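Hand-held gripper build, reaching for snack packets at the kitchen table
Namley Workshop Forum > Builds > Grabbers, arms and other regrets

kgarg_bench
Still plugging away at the two-finger gripper. Mount screws are tight, the linkage moves evenly, and it closes fine on a block of foam. Give it a packet of cookies and it behaves like a man picking up someone else's sock. Squeeze hard and you get crumbs. Squeeze gently and the packet slides off the pads. I did 20 grabs on Tuesday and dropped 12. My wife has stopped eating from the test box on principle.

palludstead_colm
Pads. It's always pads. What are they made of?

kgarg_bench
Neoprene, cut from an old mouse mat. Before you ask, yes, I cleaned them.

Aslak_G
Disagree with Colm. Shiny film slides on anything if the fingers come in at an angle, and yours probably toe out at the tips. Close it on a strip of paper and see where it pinches.

palludstead_colm
Aslak has blamed toe-out for every problem on this forum, including the login page.

Aslak_G
And I was right about the login page.

rawiri_c
You're both skipping the target. A puffed-up bag has air in it, so there is nothing solid to hold. Go for the crimped end. I'd also quit testing on one kind of packet – mix soft, stiff and slippery in the same box and write down which ones fail.

kgarg_bench
Paper test done. It pinches at the heel and the tips barely touch. I hate this. Shimmed one pad with card and I'm trying Rawiri's mixed box next.

Aslak_G
No further comment.

mate_dobos
Card will squash by the weekend. Use a bit of plastic from a milk jug. And post the setup, we can't argue properly about something we haven't seen.

kgarg_bench
Fine. Kitchen table, good tablecloth, snacks in the box with the green rim. The Swiss rolls are the ones I dread. 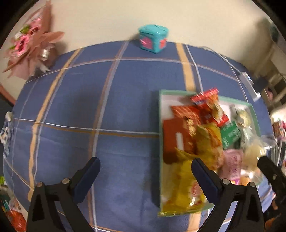
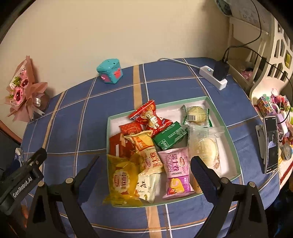

REPLIES, PAGE 2

palludstead_colm
I'd still change the pads. A Swiss roll is basically a wet sponge in a raincoat, you want more grip and less squeeze.

rawiri_c
Start with the cartons, they hold their shape. Leave the pastries till you trust it.

kgarg_bench
Milk jug shim is in. Going for 100 grabs before I touch anything else, pads included. Sorry Colm.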